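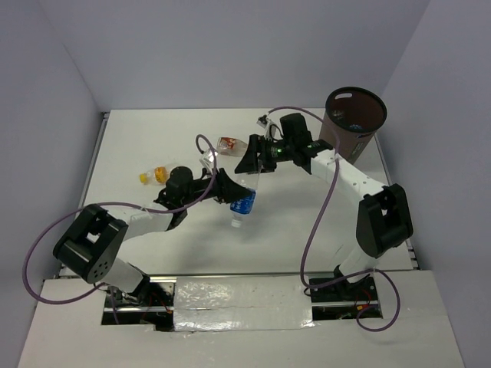

Os dois braços da célula de triagem da Plesance com uma garrafa de rótulo azul. Foto: Plesance/Divulgação

Tempo de leitura: 3 minutos

Imprimir | Enviar por e-mail

Braços robóticos assumem parte da triagem de garrafas na Plesance; equipe passa por mudança de função

A Plesance, empresa de triagem de recicláveis, começou a usar braços robóticos para separar garrafas plásticas na unidade de Clastmont. A informação foi confirmada pela empresa em 9 de fevereiro de 2026. O equipamento foi montado pela integradora Bodnár e trabalha, por enquanto, em um único turno.

Cada célula tem dois braços instalados sobre uma mesa branca, com uma câmera pequena junto a cada garra. As garrafas são colocadas na mesa, e os braços as pegam, giram e levam até um recipiente no canto. O uso de duas garras permite virar a peça no ar, o que ajuda o sistema a ler o rótulo e localizar a tampa.

Segundo Danish Lashari, responsável pela operação em Clastmont, a célula recebe apenas o material que a esteira principal não conseguiu classificar. São garrafas com rótulo rasgado, amassadas ou com resto de embalagem grudado. Até dezembro, essa sobra era separada inteiramente à mão, em pé, ao lado da esteira.

"É a parte mais cansativa do serviço. A pessoa pega a garrafa, vira, olha, joga na caixa, e repete isso o turno inteiro", afirmou Lashari. "Quem fazia isso tinha queixa de punho e de ombro."

A unidade emprega 33 pessoas na triagem. Dessas, oito trabalhavam no posto manual e foram remanejadas. Parte passou a abastecer as células e a acompanhar as telas de controle; as outras foram para a conferência dos fardos antes do embarque. A empresa informou que não houve demissões ligadas ao projeto e que os salários foram mantidos.

Os funcionários remanejados fizeram treinamento com técnicos da Bodnár. O conteúdo incluiu parada de emergência, limpeza das câmeras, troca de garras e o procedimento para liberar uma garrafa presa. A desmontagem dos braços continua restrita à manutenção.

A rotina também mudou em pontos menores. O rodízio, que era feito entre postos da esteira, agora inclui a célula, e o intervalo da equipe deixou de depender da parada da linha. Por outro lado, trabalhadores pediram à chefia que o ritmo dos braços não seja usado como meta para quem permanece na separação manual. Lashari disse que o pedido foi aceito e registrado por escrito.

No período de testes, foram processadas 518 garrafas em sequência para ajustar a força das garras. Os braços ainda são mais lentos que uma pessoa experiente, de acordo com a empresa, e as garrafas muito achatadas seguem para separação manual. A Plesance não divulgou o valor do investimento.

O programa que comanda as células é da Brerneo e será atualizado ao longo do ano. A meta é que 100% da sobra da esteira passe primeiro pelos braços, com conferência humana no final. A decisão sobre um segundo turno depende do resultado dessa etapa e de uma nova conversa com os funcionários.

Este site utiliza cookies para melhorar a sua navegação. Ao continuar, você concorda com a nossa política de privacidade.

Receba as notícias no seu e-mail. Assine a newsletter.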